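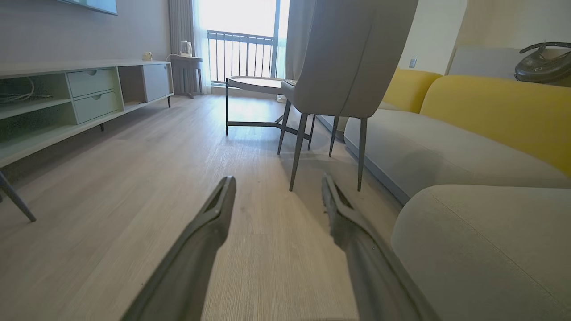

Two-arm mobile build, wrist cameras drift out of agreement after a few minutes

I am building a two-arm setup on a wheeled base at home. Each gripper has its own camera, and there is a third one higher up. The task is simple: go to the laundry basket, close both grippers on the rim, lift, carry it across the living room. The control loop runs at 200 Hz on a Gridier board.

For the first few minutes the left and right wrist cameras agree on the rim position. After that the left estimate is off by 5 mm, always toward the window. Restarting the software clears it. I recalibrated twice in January and the result was the same. Is this thermal, or a timing fault?

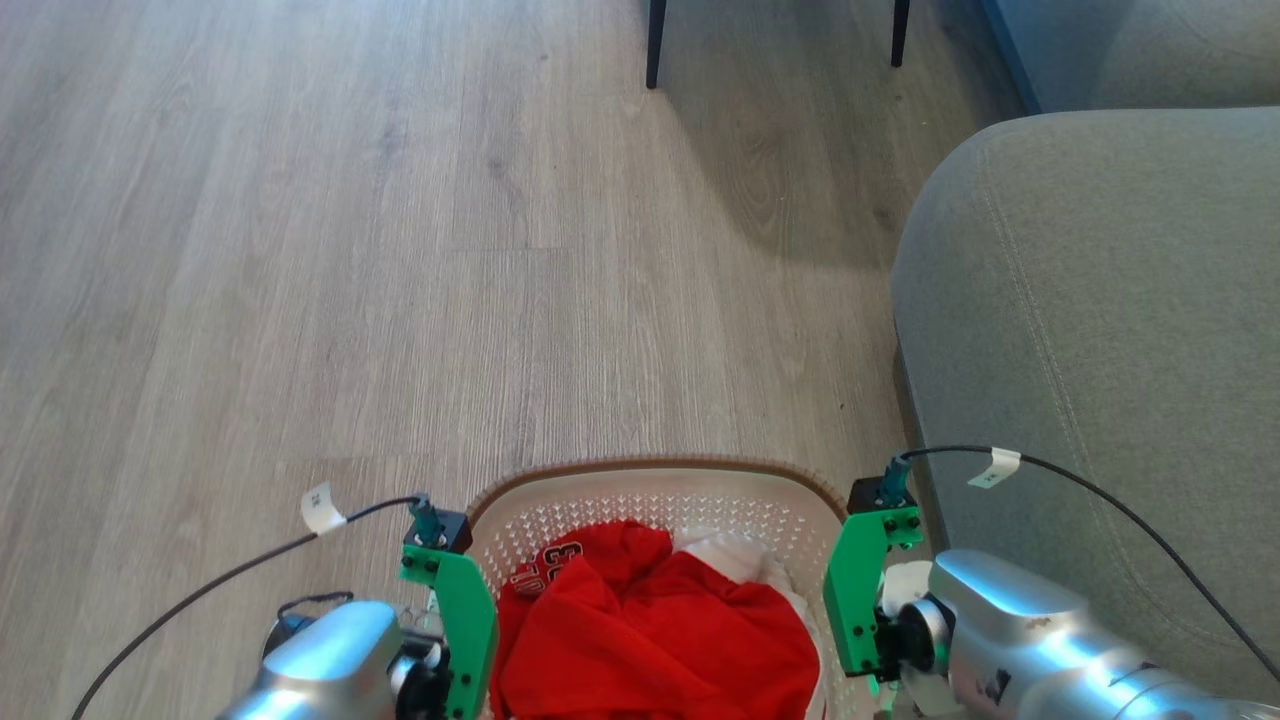
Both grippers closed on the basket rim, seen from the upper camera.

I have left slack in the cables at the wrists and tagged them.

Killian Bouvier

Check the timestamps before you touch the calibration again. If a restart clears the error, the mounts are probably fine, as a bent bracket does not straighten itself when you restart a program. Log the capture time and the joint time for both arms over 3,000 frames and plot the difference. A slope means the camera clock and the controller clock are running apart. I had this on a Partington base with two cameras on one hub. Moving one camera to a separate USB controller helped, but the cure was stamping both streams from the same clock.

Two other points. Drop the loop to half rate as a test – if the drift slows down, the board is falling behind and a queue is filling up. Also repeat the run in the evening with the curtains closed. Daylight from one side can shift an edge estimate, although I would expect that error to follow the light and ignore the restart.

A basket with perforated sides is a poor target for edge detection in any case. Fit to the top of the rim only.

Inès Delaunay

Same problem here with Trisix drivers. Updated them and it went away. Did not look into why.

brellberg_user

Logged it as suggested. There is a slope on the left stream, none on the right. Will move the left camera to its own controller and post the plot.

Killian Bouvier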